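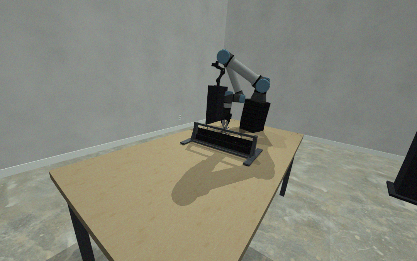 Figure 1. Simulated work cell for the Pumance kit, with the arm on its pedestal and the gripper just behind the top of the rack.

Pumance Evaluation: Progress Report to the Ostville Skills Fund
Reporting period ending January
Prepared by Līga Kuusk, Project Lead, Pirnau

1. Purpose
The Fund asked Pirnau to establish whether the Pumance kit is suitable for purchase by small workshops. The kit is offered as a simulation package, a set of task files and a year of remote support from the supplier, Stevens.

2. Work completed
The software was installed on two workstations. Algirdas Šimkus has set up the rack handling task and has completed 400 simulated runs. Results are being checked by Ngozi Ogbonna before release to the Fund.

Installation took longer than planned. The written guide refers to menus from an earlier version, and Stevens supplied corrected pages on request. Support calls have otherwise been answered within the agreed time.

3. Matters outstanding
Changes to the lighting settings are lost when a task file is reopened. The fault has been reported to Stevens and remains open. Licence terms for shared classrooms have yet to be confirmed in writing.

4. Next period
Edgars Zariņš will lead trials with five workshop trainees. Spending is within the approved budget and no change to the grant is requested. The next report will include the checked results and the trainees' comments on the guide.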